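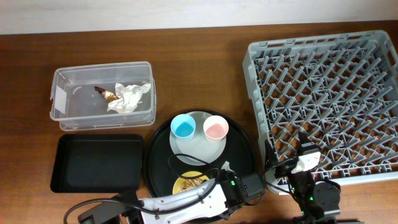 Clearing-up person wanted, Darnach Tea Room

Part-time, afternoons, starting January. Apply to Bonifacio Calvo.

We are good at tea and cake. We are less good at what tea and cake leave behind, and would like to pay someone to be better at it than us.

What the job is

Trays come back from the tables with plates and cups on them. Dishes go in the rack, napkins and sweet wrappers go in the clear tub, and the tray goes back out. Please don't put napkins in the rack. Our last three starters all did this at least once, and so has the manager.

You will also wipe down the wooden tables, which are varnished and show every smear, and look after the small plastic cups we keep for children. The children will want the pink one. There will be two children.

Hours and pay

Shifts run from 2 pm until 6 pm. Pay is monthly, in arrears, with a slice of whatever didn't sell. Quite often this is the seed cake.

Who we'd like

Someone who can carry a round tray through a full room without announcing it. Experience is welcome, though we've had people with years of it who stacked like vandals. You'll need to be 16 or over and able to stand for a whole shift. A liking for the radio helps, as it can't be turned off from the kitchen side.

How to apply

Drop a note in at the counter or ring extension 571 and ask for Bonifacio. Tell us when you could start and which afternoons you can't do. No CVs over one page, please. He reads them standing up.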